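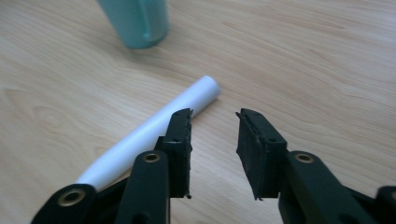 About the Ruritz Workshop

The Ruritz Workshop is a shared making space in Distberg, open to adults and to young people over the age of 14 who attend with a parent or guardian. It was founded by Dae-han Wang, a former school technician, who remains its director. The workshop offers benches, hand tools and instruction to those who wish to build and repair simple robots but have no suitable room at home.

Our premises are on the ground floor of the former Choo printing works. They comprise 3 rooms: a bench room, a machine room and a small library where members may also eat. The machine room may be used only by members who have completed the induction, and a member of staff is always on duty there.

What we do

The principal work of the workshop is the Cultent project, which began in June and is open to all members. Its aim is a set of grippers and light arms that a household can build with ordinary tools. The present gripper has two fingers, each carried on black linkage pieces that turn on brass-coloured eyelets, with a rough-faced pad at the tip. It is held in the hand and tried on common objects such as cups and tubes. Round objects have proved the most troublesome — they tend to roll before both pads have met them — and a good deal of bench time this autumn was given to the shape and surface of the pads.

Drawings and parts lists are kept in the library and may be copied by members free of charge. Those building at home are asked to note any change they make to the linkage, with measurements, in the project book. The second version of the drawings replaced the first in full, and older copies should no longer be used.

Teaching

Evening courses run for 4 weeks and cover basic mechanics, soldering and the control of small motors. No previous knowledge is assumed. Places are offered in order of application, and members of the workshop pay a reduced fee. Schools in the Distberg area may book a daytime visit by writing to the office.

Membership

Applications are accepted throughout the year. New members attend an induction before using the benches, and are issued with a locker and a key card. Work left on the benches overnight must be labelled with the owner's name — unlabelled work is moved to the shelves by the library door.

Page last reviewed Tuesday, December 21, 2021

1642 views | 3 comments | 2 shares

© Ruritz Workshop, Distberg | Contact the office | Back to top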